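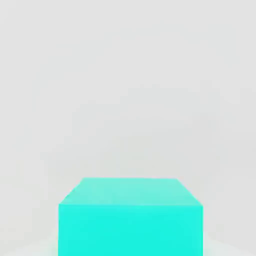
One turquoise block in the simulator, and my whole May so far.

Print | E-mail
May, by Zerrin Dursun

OK, block thread! I'm collecting examples so our model at Flulton can learn to push things where you ask it to. All simulated for now, which means my desk is very tidy and my hard drive is not.

Count as of lunch: 446 runs kept. I tossed 160 more, mostly ones where I got the start position wrong and didn't notice until I played them back (ugh).

Each run is 3 instructions long. "Push it left," "turn it a little," that kind of thing. I type them myself and I'm running out of ways to say "left."

Magnus Niven read through a batch and said I write "nudge" way too much. He's right — I searched. So now he's writing half the instructions, and he says "scoot." We'll see what the model makes of scoot!

Someone asked about colors. The turquoise one is my favorite to work with, it shows up so well against the pale background even when the pictures get squashed down small. Other colors are next on the list.

Goal is 300 more before we hand the set over to the Stidbridge folks for training. Back at it after coffee — send me your best words for "push," please, I'm begging.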